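Horizontal stacking (books)

Horizontal stacking, also called flat stacking or flat storage, is the practice of laying books on their sides, one on top of another, on a table, shelf or floor. It is used for short-term sorting, for oversized volumes, and in homes where upright shelf space is limited.

Order and alignment

Books are normally stacked by size, with the largest at the bottom. A smaller book on a larger one leaves a margin of the lower cover exposed, and the stack is commonly squared to the spine edge or to one corner. Where the reverse order is used, the overhanging part of the upper book is unsupported and its boards may warp over time.

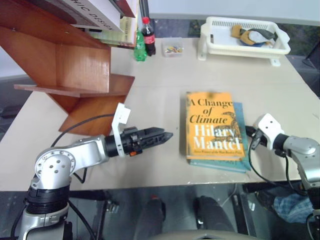
Paperbacks tolerate flat storage well, but glossy covers can stick together under load in warm rooms. Hardcovers with raised spines tilt the books above them; alternating the spine direction corrects this. Remedios Tolentino's household handbook limits a paperback stack to a height of 400 mm and recommends a lower limit for large art and design books.

Surfaces

A stack on a work table is usually temporary. Drinks and damp cloths are kept clear of it, as paper edges absorb moisture quickly. Small shelf units placed on the tabletop serve the same purpose as a wall shelf and may hold books flat or upright.

See also
Bookend
Shelving
Book storage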